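Loose cushions on a leather sofa

Leather has less grip than fabric, and loose cushions on a leather seat travel. A cushion placed upright against the backrest moves forward each time someone sits down, and after an evening it is often flat on the seat or on the floor. The remedy lies mostly in the cover and the fill.

Smooth covers such as satin slide most. A woven cover with some texture holds better. Zips should face down or to the rear, where the puller cannot mark the hide. On a pale leather, dark dyes need checking first: rub the cover with a damp white cloth and look for colour before it goes near the seat.

Fill matters as much. A pad 2 cm larger than its cover keeps the corners full. Feather pads need shaking daily; fibre pads can be left for a week. 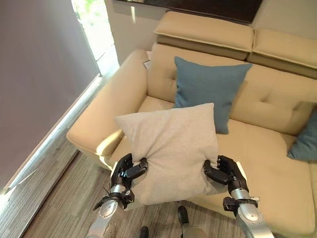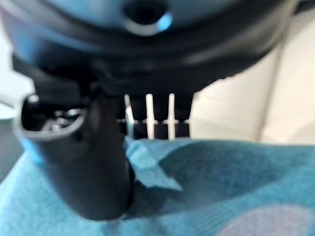 Cushion covers: in the first picture, pale grey in a fine weave, with slate blue behind, on cream leather.

To reset a sofa, clear the seat and wipe it with a dry cloth. Lift each cushion by its two lower corners, let the fill drop, then turn it and repeat. Set the darker colour at the back and the lighter in front. Adjustable headrests should be put in position before the cushions go on.

Covers in the Jarnen range from Oltico are sold in 13 colours and wash at 30 degrees. Navaratnam of Witstead cuts pads to order, with a lead time of seven days. Leather should be conditioned twice a year, with the cushions off overnight.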